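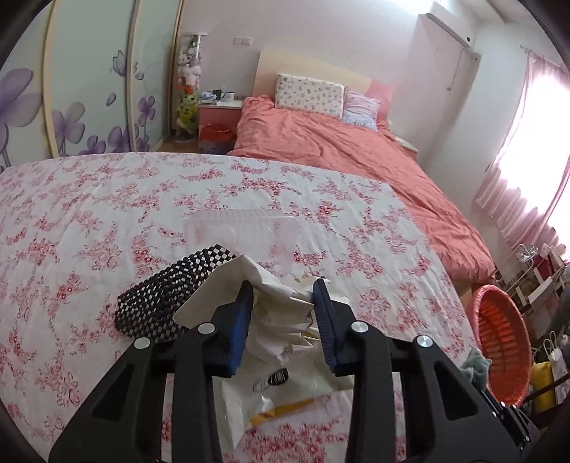

The Hokby Vi is a hand-held two-jaw gripper for comparing pad materials on household objects before a pad is fitted to an arm. It weighs 385 grams without the camera. Soft, thin items are the hardest test for any pad, so our comparison starts with paper: a crumpled white tissue pinched between blue foam pads on parallel jaws. Pads are held by a single clip and swap in 15 seconds.

Category: Grippers > Hand-held > Pads and jaws

Pallavi Tyagi ran the pad comparison for Plukitano in September, with 30 grasps per item. Cloth was tested after paper, at the same jaw speed. Slips were logged by hand and checked against the Moton controller record.
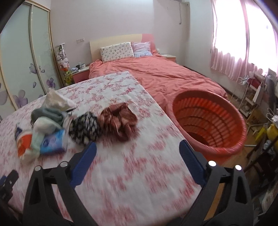 Can the pads be ordered separately?
Pads are sold in packs of 8, clips included. They fit all Vi jaws and need no recalibration.

The Moton controller is sold separately.

We use cookies to remember your cart. Accept / Manage settings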